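Work package 2: teaching by remote control
Reporting period up to the end of May
Prepared by Lurdes Sequeira for Verbruggen

In this period we continued to record picking tasks with the Rarkonent controller. The operator moves the arm from the desk next door and the software of Jasier stores each movement. We have now 1524 recordings, of which 421 were made with the new settings. 76 were removed after checking, mostly for a wrong start position.

Four operators are trained. The learning time was longer than we planned — the rotation of the wrist is still difficult for beginners — and we propose to add one more practice morning before the next round.

The mixed bin is the most demanding task, as soft and hard objects lie close together and the arm often covers them from the camera.
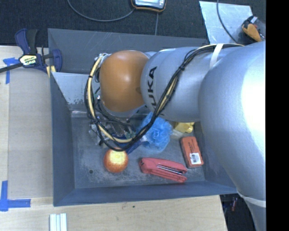
Figure 1. The KUKA arm over the bin with mixed objects, among them a red stapler.

Still open: the delivery of the second hand controller from Zekska. We ask to move this cost to the next period.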